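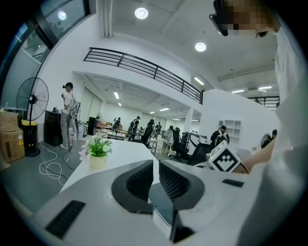
Figure 3. Brisusen site, main floor, August visit.

4.2 Speech noise in offices with an upper level

The Drititz survey covered 19 workplaces, of which five had a partial upper floor open to the main room. These five are treated separately in this section. In a room with a single level, desk screens and carpet account for most of the difference between a quiet office and a loud one. In the rooms with an upper level, neither had a clear effect on the ratings given by staff.

Ratings were taken from the daily form described in Section 3. Staff marked how often they had been able to follow a conversation they were not part of, and whether it had come from the same level or the other one. A total of 3,165 forms were returned from the five sites, almost 300 of them from Basetti, where the upper floor is used only for meetings. Forms with no level marked were left out of the comparison but kept in the general counts.

Two patterns appeared. Staff seated below the open edge of the upper floor reported fewer disturbances than staff in the middle of the main room, although they sat closer to the source. Staff seated upstairs reported the most disturbances of any group, and placed most of them on the floor below. The Olteanu site departs from the second pattern. Its upper floor has a solid waist-high wall in place of a railing, and complaints there were split evenly between levels.

Hard, bare surfaces overhead are the likely cause. Sound that would be lost in a low tiled ceiling is sent back down, and also across to the upper desks. The Brisusen office, with its white walls and high white ceiling, was rated among the best for daylight and among the worst for overheard speech. Daylight and noise ratings were not linked at the other four sites, and no general claim is made from this one case.

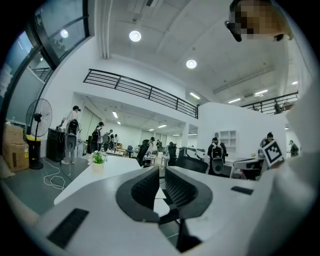

One respondent at Brisusen disputed this reading of the results, writing that the ceiling had been the same for years and that the trouble began when the telephone desks were moved under the stairs. The site manager's seating plans confirm that the desks were moved before the survey started. The effect of the move cannot be separated from the effect of the room with the data available, and the Brisusen figures in Table 6 should be read with that limit in mind. Removing the site from the analysis lowers the upstairs average slightly and leaves the order of the groups unchanged.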